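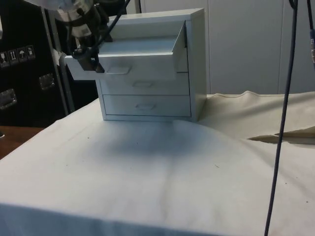
Figure 1. Gripper at the front of the open top drawer, small cabinet on the cloth.

Home Syllabus Notes Assignments Software Contact

Unit 2: Contact tasks and the phase controller
Notes by Ritva Koskela. Corrections were sent by Paavo Kiiskinen and are included.

In the previous unit we moved the arm in free space. A planner gave us a path, the joint controller followed it, and the error was small. Now the gripper must touch things. A drawer is a good first task because it has one degree of freedom, and we know its direction well enough to start but not well enough to trust.

1. Why position control is not enough

Suppose the estimated drawer axis is wrong by a few degrees. With a stiff position controller, the arm follows the wrong line and the drawer resists. The side force grows with every step of the pull. Either the fingers slip, or the cabinet turns on the table. Students often try to repair this by making the perception better. It helps a little, but the error never becomes zero.

The usual solution is to be stiff along the pull direction and soft across it. In Briren, the controller library for this course, you set this with one diagonal matrix in the tool frame. Be careful with the frame! If you give the stiffness in the base frame by mistake, the program runs without any warning and the arm is soft in the wrong direction.

2. Phases

We divide the skill into approach, contact, pull and release. Each phase has its own controller settings and its own exit condition. The exit condition should be something measured, for example force or distance. A timer is allowed only as a safety limit.

The contact phase ends when the force along the tool axis stays above the threshold for 250 ms. A shorter window reacts to noise from the cable, and a longer one makes the arm push more than it needs.
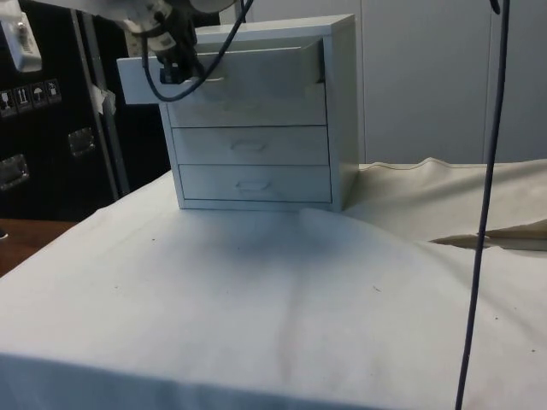 During the pull we also update the axis estimate. The positions of the gripper are saved in a buffer, and a line is fitted to them by least squares. Do not start the fit before the gripper has traveled a useful distance. With very short motion the line is mostly noise, and the controller will follow it faithfully. In Treno, the logging tool, you can plot the estimated axis against travel. The curve should become flat. If it continues to change, check first whether the cabinet itself is moving.

A word about perception. The cabinet is white, the cloth is pale, and the wall panels are pale also. Edge detection gives weak edges at the seams between the drawers, so the segmentation model sometimes joins two drawer fronts into one. We recommend to keep the depth image as a second source and to compare the two results before the planner gets a grasp pose.

3. Soft objects

For the cloth there is no axis to estimate. The shape has too many degrees of freedom, and the state we can observe is only the visible surface. The grasp is selected from the height map: we look for a ridge, take the local direction of the ridge, and close the fingers across it.

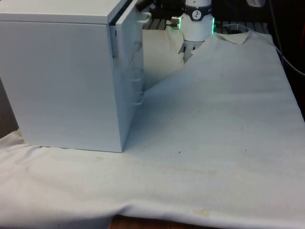 The lift height should be small at first. When the fabric goes up, it pulls on everything that stands on it, and a planner that treats the table as a fixed plane will not know this. In the exercise code the collision model is updated after each lift step, and the arm waits until the new model arrives. It is slow - you may try to make it faster, but only after the basic version works.

4. Exercise

Use log 1049 for the drawer and log 1169 for the cloth. Both are on the Ikonen server in the course folder.

a) Mark the phase changes in log 1049 by hand, then compare them with the output of your own exit conditions.
b) Rotate the initial axis estimate by a few degrees and run the fit again. Report how far the gripper must travel before the estimate becomes stable.
c) In log 1169, plot the grasp height and the height map maximum in the same figure. Explain any difference.

Send the plots and the code as one archive. Please write the Briren version in the first line of your report.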